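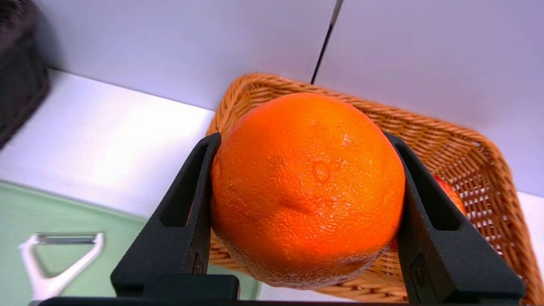 ## 4. What an open day can show

The third of our site visits was to the Nelstead workshop, which opened its doors one afternoon in November for a public showing of the Womby sorting system. We attended as ordinary visitors. We had read the project's own summary beforehand, with its claim of 2772 completed transfers, and we wanted to know how such a number looks from the visitor's side of the table.

The number does not travel well. The summary reports 1431 of the transfers as "unassisted," a word it never defines. When we asked, one member of staff took it to mean that no person touched the robot during the attempt. A second took it to mean that no person touched the objects. These are different claims, and a visitor who hears only the total has no way to tell which one is being made.

The choice of objects also deserves more attention than it got in the talk. The speaker used the phrase "everyday household items" several times. The setup (Figure 4) was tidy, with fruit in one basket, bath items in another and plenty of bare table left over. Few kitchens or bathrooms keep their things this far apart.
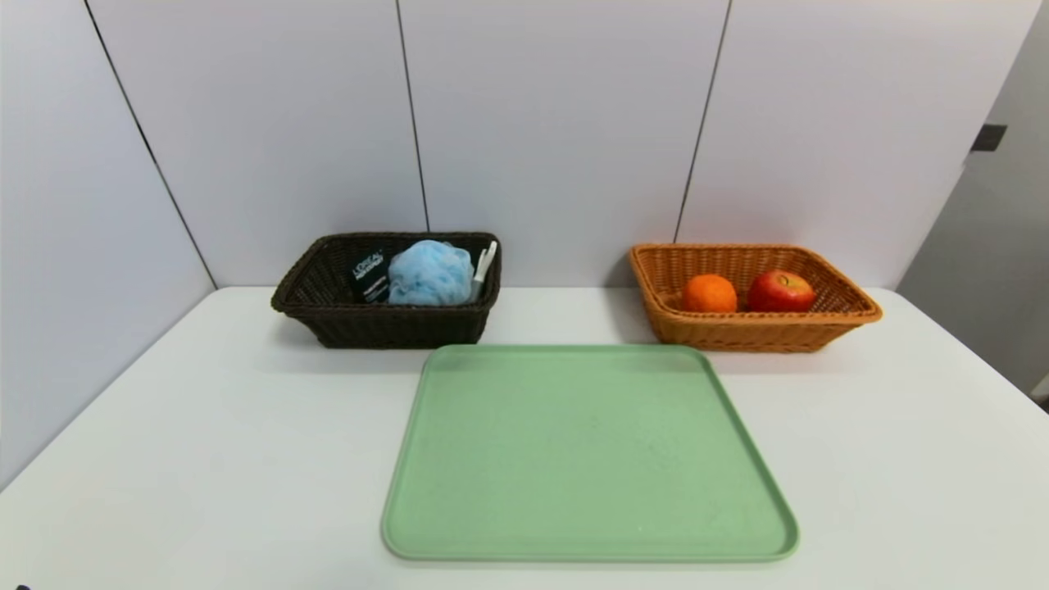
**Figure 4.** Table at the Nelstead open day, with two wicker baskets and an empty light green tray between and in front of them.

An orange and an apple are fair choices for a first trial, but they are forgiving ones. Both are firm, both are close to round, and a grip that lands a little off center may still hold. A mesh shower puff is a harder case, and we would have liked to hear more about it. The talk gave it one sentence. Morelli, the firm that supplies the control software, had printed a handout with success rates by task, but the rates were pooled across all objects, so the hard cases could not be separated from the easy ones.
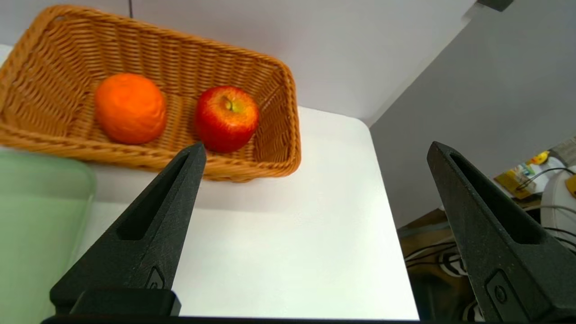
Pooling of this kind is common in public material, and we do not suggest that it was meant to mislead. Its effect is the same either way. Of the 26 visitors who returned our short form, most wrote that the system "works," and very few named an object or a task when asked what it works on. At Mundent, our second site, the staff had put a plain tally sheet on the wall and marked each failed attempt in front of the crowd. The answers we collected there were longer and more guarded - and, in our reading, closer to what had been shown.

We therefore treat the Nelstead figures as a report by the project on itself, and they are left out of the comparison in Section 5.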